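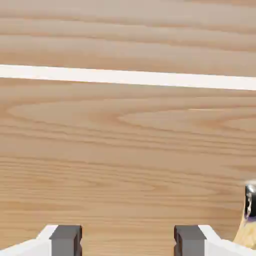

Macarena Leiva wrote back on the January update asking whether we'd hit 300 episodes yet, and if the simulated ones should even count toward that number. Fair question! We're at almost 300, and yes, I'm counting sim, because the proposal said sim first and real arm second. If you'd like them split out in the next report, just tell me.

So, where we are as of 12th February. Iara and I have been teleoperating in the Flaltgate tabletop set, wood-grain table and all, and we've settled into a decent rhythm (mornings for collecting, afternoons for relabeling). I threw out 23 episodes where the logged actions lagged behind the video. Annoying, but the logger's fixed now and I'd much rather lose them than train on them.

Still open: Abelardo wants more starts with the gripper open and nothing in it, plus more variety in where the objects sit. That's another six days of collecting, I think. The Eltden compute invoice is coming separately.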